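## Über uns

Dindberg entwickelt und vertreibt Greifersets mit Handgelenkkamera für Labore, Berufsschulen und kleine Werkstätten. Gegründet wurde die Firma von Greer Haldane und Kastriot Ionescu, die zuvor gemeinsam Prüfstände gebaut haben.

Unser Hauptprodukt heißt Flostivine. Das Set besteht aus Zweifingergreifer, Kamera und Steuersoftware und wird montiert und kalibriert geliefert. Bis heute haben wir 200 Sets ausgeliefert. Ersatzteile versenden wir ab Lager, Schulungen bieten wir in drei Sprachen an. Die Software Zetport pflegen wir selbst, Updates sind im Kaufpreis enthalten.

Anfragen zu Leihgeräten beantwortet Kastriot Ionescu, für Schulen gelten eigene Konditionen.

### Flostivine im Einsatz
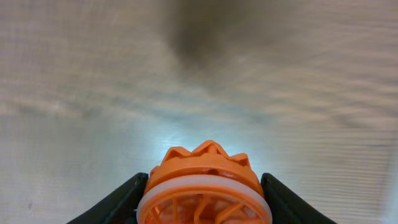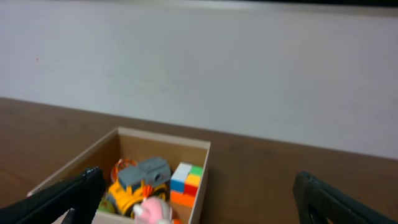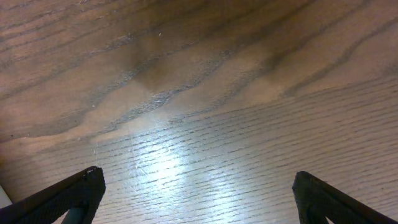

*Sicht der Handgelenkkamera: oranges Kunststoffteil im Griff, Kiste mit Spielzeug, geöffneter Greifer über Holz.*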